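Can a machine take out the rubbish yet?

4th April

My sister-in-law asked me at dinner when she can buy a robot that cleans the kitchen. She knows that I read about these things in the evenings, so she thinks I must have a date for her. I did not have a date. I said something about prices and she lost interest, but the question stayed with me, and this post is my attempt to answer it better than I did at the table.

I should say first where I stand. I worked for nine years in the packing hall of Norevum, a mid-sized warehouse, and now I do stock planning there at a desk. I am not an engineer. What I know about robots I know from standing beside them, from reading, and from arguing with Demetrius Lindqvist, who looks after our automatic line and is more hopeful than I am about almost everything.

In our hall the machines already do a lot. One closes the cartons, one puts on the labels, one wraps the pallets in film. On a good shift the label machine handles 2559 cartons and no person touches it except to change the roll. But at the end of the same shift somebody goes round with a bag and picks up the torn film, the paper and the pieces of board, and this somebody is a human being with a sore back. For many years it was me.

So when people ask me about household robots I do not think first of cooking or ironing. I think of clearing up. It is the chore which we find so easy that we do not even call it a skill. A child of five can do it, if you can make the child do it.

Take a very small version of the job. There is a table, there is a bin on it with a liner, and there is some packing waste. The gripper must pick up the waste and put it in the bin.
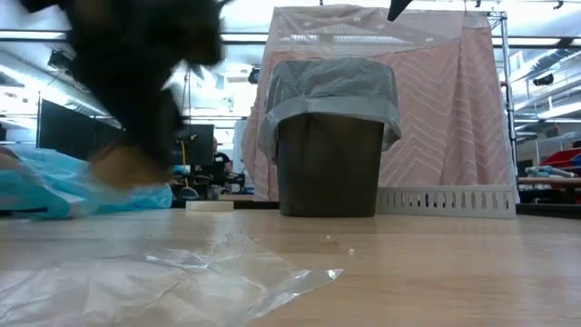 Why clear plastic is so difficult

I used to believe that the difficult objects would be the heavy ones. Demetrius laughed at me for this. Heavy is only a question of buying a bigger motor, he said, and the real trouble is an empty plastic bag.

Think of what you do when you pick one up. The bag is transparent, so what you see is mostly the table underneath, and some white shine along the creases. The shine is not a fixed thing, it moves when the bag moves or when you move your head. If the table is glossy too, then there are reflections on both. You and I do not care, we have known plastic bags all our lives. A camera has to decide which bright line is the bag and which is the lamp on the wood.

Then comes the touching. A box stays a box when you take hold of it. A bag changes its shape at the first contact, and a flat one gives the fingers almost nothing to close on. I do it by pressing with a fingertip and pulling towards me until a fold comes up, and then I pinch the fold. I had never noticed that I do this until I tried to explain it in writing. Try it tonight with a bread bag and watch your own hand.

Small crumbs are another matter. To pick up a crumb you need a fingertip that goes exactly down to the table and stops. At home I would not pick it up at all, I would wipe it into my palm with the side of my hand. A gripper has no side of the hand. Maybe the answer is to give it a small brush, as we do in our own kitchens, but then it must also know when to put down the one tool and take the other.

Paper, card and the rest of it

With mixed waste the job becomes longer, and I think also more interesting. Crumpled brown paper should be the friendly one. It is dull, it is easy to see, and it has ridges everywhere that you can catch. Corrugated card is stiff and keeps its shape, but a flat piece lies close to the table, so the fingers must come at the edge. And a large piece has to go into the bin the right way round or be folded first. I have seen grown men fail at this in our hall, myself included, pushing a carton down into a bin which was plainly too narrow for it.

There is also the question of what is rubbish. This is the part my sister-in-law did not consider. A scrap of foil is rubbish. A thin cable coming out from under a piece of cardboard is probably not. When I clear a packing bench I know without thinking that the cable belongs to the scanner and the strip of paper does not belong to anything. I once threw away a colleague's handwritten stock list in this way (sorry again, Aicha), so even thirty years of practice is not a guarantee.

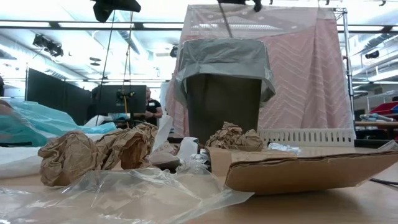

MY ANSWER, FOR NOW

For the shop floor I would say: partly, and only where the work is arranged for the machine. If the waste is all of one kind and arrives in one place, there are good solutions already and they do not even look like robots. Our cardboard baler eats everything you give it. For a mixed bench at the end of the day, I would not send the human home yet.

For the house I would say no, if what you want is to leave the room and come back to a clean table. I can imagine a helper that is slow and that clears most things while you do something else. I would perhaps accept this. I am slow as well.

Ruwan Siddiqui, who reads these posts before I put them up, thinks I am too strict. His argument is that a machine may take all night, because it is not tired and it has no television to watch. If it needs 86 tries to lift one bag, who is disturbed by it? I told him that I would be disturbed, lying in bed and listening to the motor. But I admit that it is a fair point, and that I measure the machine against my own speed out of habit.

What I would like to see from the people who make these things is a plain table of results. How many pieces were on the table, how many went in the bin, how many fell beside it, and how often a person had to step in. A short film of one good attempt tells me very little. In the hall we were judged on the whole shift, including the bad hour after lunch, and I do not see why a gripper should be treated more kindly.

In September I want to come back to this subject and write about laundry, where I suspect the news is better for towels than for socks. If you work somewhere with a machine that clears benches, please write to me, also if it works badly. I read all the letters, although I am behind with the answers.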